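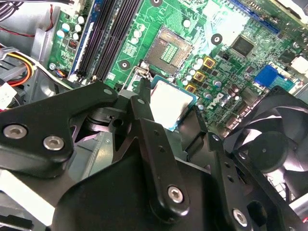
Wrist camera pose drifts during the last part of a CPU insertion

Posted 2026-05-21 by benchrat_tk
Print this page | E-mail this page

I'm working on socket placement for desktop boards. The board stays in its case and the arm brings the CPU in over the open socket. I detect the socket outline in the wrist camera, get a pose from the four corners, and servo on that. Planning is done in Drilto, and the detector is a small model I trained on 200 labeled pictures.

Far out it works fine. In the last 12 mm the pose starts to jump, mostly in rotation, and the controller follows it. The heat spreader is very bright at that range and the fingers cover part of the board. I have tried a lower gain and it only makes the drift slower. Should I filter the pose or is there a better way to do the final approach?

dzene_user_old

Filter it. A median over 3 frames fixed mine. Also check your exposure, auto exposure will chase the shiny lid.

marlpit

A filter will hide some of this but I would not servo on socket corners that close in. When a finger or the CPU gets near one corner, the four-point fit tilts to make up for it, and that gives you the rotation jump.

What I do on a similar cell:

Lock exposure and gain before the approach starts. Set them for the board and let the lid blow out if it has to.

Mask the gripper. The fingers hardly move in a wrist view once the grasp is closed, so one static mask per grasp width is enough.

Take the board pose from things farther from the socket. Mounting holes are good, they are round and have strong contrast. Fit the whole board and get the socket from a fixed offset. You need to measure that offset once per board model.

Stop using vision for the last 2 mm. Freeze the target, switch to force control with low stiffness and come straight down. If lateral force goes over your limit, back off and start again from the hover pose. Don't search sideways in contact - LGA pins bend very easily.

Also estimate where the CPU sits in the fingers. If it slipped a little at pickup, a perfect socket pose still puts it down wrong. I do this with one extra look at a fixed camera before the move.

benchrat_tk

Thanks. I had the mask but it was drawn for a wider grasp, so part of the finger was getting through. Redoing that first, then the mounting holes.

Related items
Prarnach driver: force readings lag after a tool change
Hand-eye calibration repeatability with Plestico mounts
Drilto planner ignores attached object in collision check
Labeling partly hidden connectors for a small detector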